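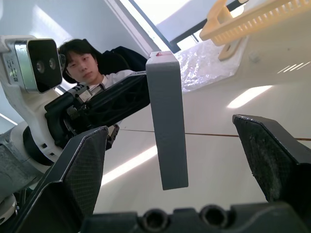 Unit 6: Can Machines Do the Small Jobs Yet?

Course notes, Work and Automation. Read before Tuesday's session and bring the Pladell worksheet.

1. What we mean by a chore

For this unit, a chore is a short job that a person does with their hands and hardly plans. Folding a towel is one. Emptying a dishwasher is another. On the shop floor it might be closing the lid on a box, clearing a bench, or putting a tool back where it came from. A person learns most of these by watching once or twice.

Factories have used robots for decades, mostly where every part arrives in the same place and faces the same way. Chores seldom offer that. The cup is in a different spot each morning, and the bag it came in has changed shape.

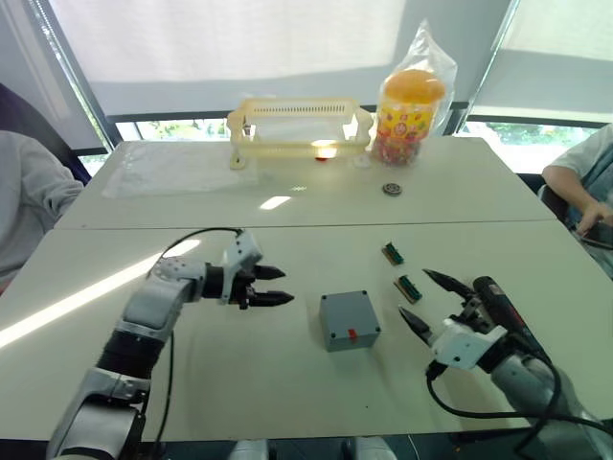
Assembly work on a bench sits between the factory line and the kitchen. The parts are rigid, which helps, but many are small, and the job changes tools partway through. Take a lidded box with a screw in each corner. A person turns it to a handy angle, picks up the driver, finds the screw head partly by feel, and stops when it is tight. A two-armed robot has to be given each of those steps or learn them from many recorded tries. It must also leave alone whatever else is lying on the table, such as a jar in a clear bag or a loose sheet of plastic. Clear plastic is hard for cameras because it shows what is behind it and throws back light from the windows.

2. Where things stand

Jobs that go fairly well: picking up a rigid object of known shape, moving it a short way, setting it down.

Jobs that go well on some days: using a hand tool, passing an object from one gripper to the other, opening a drawer.

Jobs that mostly go badly: thin cables, wet cloth, anything inside a bag.

In the Denotley exercise, which we will go through in class, a bench task was split into 14 steps. Two of them took up over half the total time, and both involved lining up a tool. Keep this in mind when you read a claim that a robot can "do" a job. Ask how long it took and who reset the table.

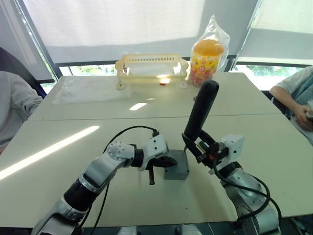
R. Palumbo

3. Holding a tool

Picking up a tool and using it are separate problems. Two fingers can hold a long, smooth object, but it may tilt in the grip, and then its working end is no longer where the program expects it. People correct for this without looking. A robot needs a camera with a clear view, a sense of touch, or a fixture that keeps the tool straight.

For discussion: would you change the tool, the gripper or the table? Use the Pivent cost sheet, page 17, and write one paragraph on your choice.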